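People keep asking me when they can buy a robot that tidies up. After 12 evenings of fiddling with a little printed arm at my table in Plonbridge, my answer is: not this year, folks!

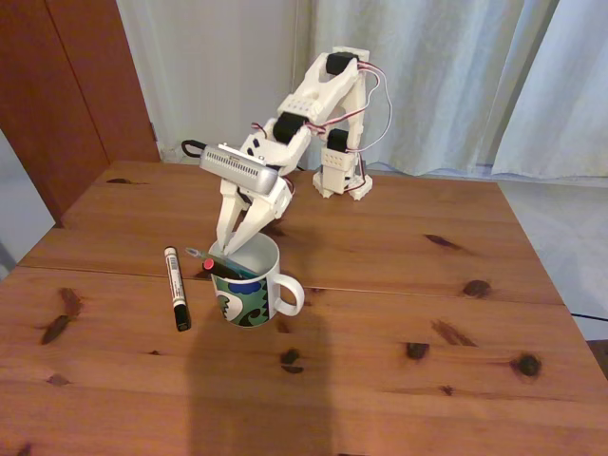

Pens and mugs are my whole test, and I love it. A kid can sort out a desk while talking about dinosaurs. For an arm, every pen is a new puzzle (they roll, they lean, ugh). 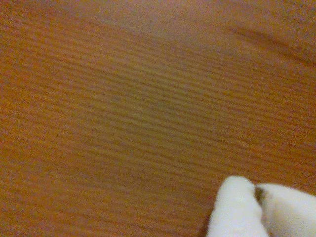
Laundry? Forget it for now. I'd happily pay for one that just did desks, though, and I'm trying markers again in September.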